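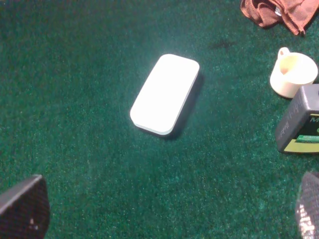

Wrist camera view of a tabletop-style grasping task laid out on green carpet, with the gripper fingers at the lower corners.

Demonstration collection is the gathering of recorded examples from which a robot learns a manipulation skill. A person guides the arm through a task, usually with a hand controller or a second arm, while camera images, joint positions and gripper width are saved together. One complete attempt is called an episode.

The Fovanach set, assembled in Requena by Candela Sepúlveda and Florencio Olmedo, contains 782 episodes of picking and placing household items. Most last under a minute. Operators moved the objects between episodes so that the learned policy would not depend on fixed positions.

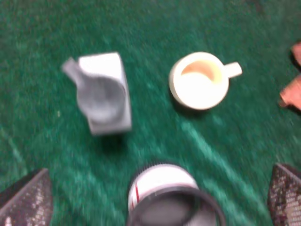

Images from a wrist camera change quickly as the arm travels, and many are blurred. Some groups drop blurred images before training. Sepúlveda and Olmedo kept them, arguing that the policy would meet the same blur in use.

Failed attempts are handled in different ways. In the Fovanach set, 143 episodes are marked as failures and stored separately. A later study by Leonie Pichler trained on 300 of the successful episodes and reported that adding 10 corrected failures helped mainly with narrow handles.

See also: Teleoperation; Imitation learning; Plellow gripper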